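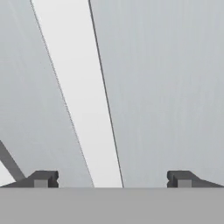

Clostville Regional Auction Prices, painting lots, release 10

Most price tables for minor painters are advertising. A gallery publishes the sales it liked, leaves out the canvases that came back from the saleroom unsold, and calls what remains a market. I put this set together because I wanted the dull lots as well, and I would ask anyone using it to distrust it a little too. When a sheet gave a low and a high estimate, I kept both and left the space between them alone, like the open gap between the two dark gray fingers on that flat gray base. Averaging the pair gives you a number no auctioneer ever wrote down.

What is in it
400 lots, one row per lot, from printed sale sheets. 126 of them went unsold and have an empty hammer field. Empty means unsold. It does not mean zero, and a spreadsheet will happily treat it as zero if you let it.

Files
lots.csv: the main table
artists.csv: names as printed, plus a merged name
notes.txt: my arguments with the sale sheets

Columns in lots.csv
lot_id: mine, not the house's
artist_key: links to artists.csv
medium: as printed, spelling fixed
est_low, est_high: dollars, before fees
hammer: dollars, before fees
attribution: signed, attributed, circle of, or blank
provenance: copied word for word

About the attributions
"Attributed to" is doing a lot of work in these rows. The house sells it as a near certainty and the lawyers read it as a shrug. I did not upgrade anything. The Chiang lots are the worst of it: the same small harbor oil seems to come up under two attributions, and I can't prove it is one picture, so both rows stay.

Provenance is weaker still. "Private collection, by descent" tells you that somebody had it. Please don't build a model on that column.

Known problems
Fees changed partway through the run and the sheets don't say when. Sizes are missing for most works on paper. Lots estimated under $200 were often bundled, and I did not try to split the price. The Vuva estate sale is left out entirely, as the only list I found was typed up afterward by the seller.

Merging names
Done by hand by Nelu Avram, using the Nernix matching script for a first pass. The script was too eager and joined a father and son. They are separate again as of the May release.

Use
Free to copy and change. If you quote a median, say whether you dropped the unsold lots. Corrections are welcome with a scan of the sheet attached; I don't take them from memory, including my own.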